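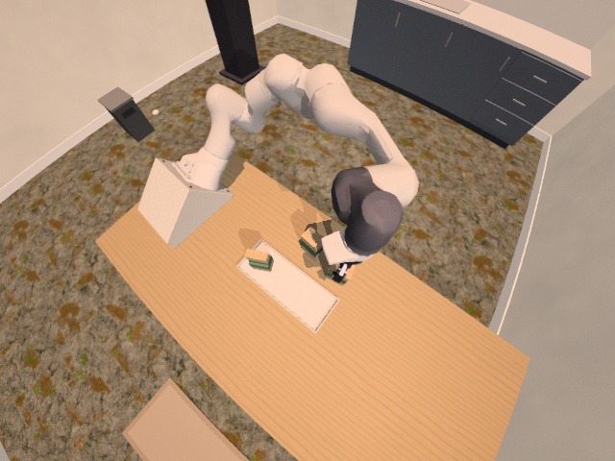

Care of Wooden Tables in Shared Rooms

Guidance for residents of Urkville House. Revised July 19, 2026.

Wooden tables in the common rooms are in daily use and are expected to last for many years. Residents are asked to follow the guidance below when cleaning them and to report any damage to the house office.

Daily cleaning

Wipe the surface with a soft cloth wrung out in warm water. Always work along the grain, then dry the table with a second cloth. Washing-up liquid may be used on greasy marks, at a rate of 2 drops to a bowl of water. Scouring powder, bleach and the rough side of a sponge must not be used on any wooden surface. 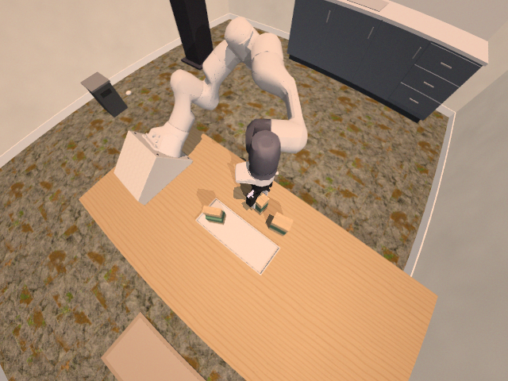
Light wooden tabletop with fine parallel grain.

Spills should be blotted and not rubbed. Red wine, beetroot and turmeric will stain an oiled surface within minutes. Where a mark remains after drying, leave it alone and inform Ms Štefánia Paulík at the office.

Heat and water marks

Pans and teapots must stand on a mat. A pale ring left by a hot cup can often be reduced with a little plain furniture oil, applied on a folded cloth and left overnight. Dark rings usually mean that water has passed below the finish, and these need sanding.
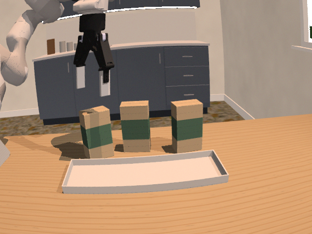
Sanding is carried out by Mr Ionuț Costache and should not be attempted by residents. Paper coarser than 300 grit has in the past left scratches which took a full day to remove.

Oiling

Tables are oiled each February. The oil is spread thinly, left for 20 minutes and wiped off completely. The table must then stand unused for 4 hours, and no cloth or paper should be laid on it until the following morning. Rags used for oiling can catch fire if left in a heap. Spread them flat outdoors to dry before disposal.

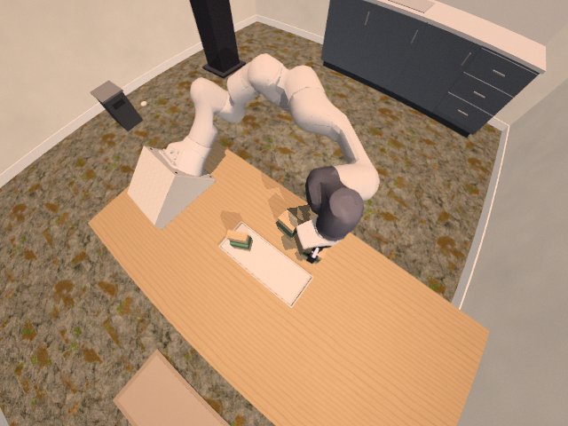 Long light-wood table with a small block of tan and green sponge.

Sponges and cloths

Cloths are washed at 60 degrees after use. Sponges should be rinsed, squeezed and stood on end to dry. Replacements are kept in the cupboard beside the boiler, and the last person to open a packet is asked to enter it on the stock sheet.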